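Notebook | Entries | Parts | Bench log | Search

March, bench log, control box rebuild

Started at 2 after Rekha Nishad cleared the bench. The job is the stop/start stations for the Dendthorpe line. The old ones came back with cracked lids and stripped screws, so we are putting new switches in new housings and keeping the cable glands where they are still good.

Bhatia order is in. Checked against the slip, short 3 gland nuts. Rekha has emailed them. There are enough in the Rikstead drawer to carry on with for now.

Notes from the first box:
- Drill the cable entry before fitting anything. I did it the other way last time and got swarf in the contacts.
- Locking ring hand tight, then a quarter turn with the ring tool. More than that and the lid bows.
- Terminal screws want the small flat driver. The Phillips chews them.
- Wire numbers go on before the ferrules. Had to cut off and redo wire 13.

Checked continuity on the first box with the meter, pressed and released, both fine. Label still to print.

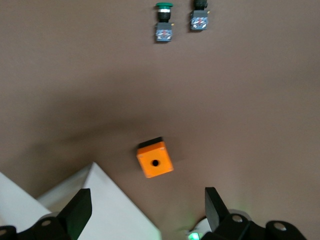 Second box is a single-hole one, so it takes one switch and the choice has to be made before the lid goes on. The drawing only says "PB" with no color. I have the green cap and the black cap out next to the orange box, and the contact blocks look near enough the same, so the wiring plan should hold either way. My guess is green, as this one sits at the infeed end where they start the line. Will ask Fliltis for the marked-up drawing before I tighten anything.

Still to do: print labels, chase the gland nuts, find the lid gasket that was in the tray this morning.

Recent entries
Ring tool, new handle
Rikstead drawer sorted
Dendthorpe returns, first look
Ferrule sizes we keep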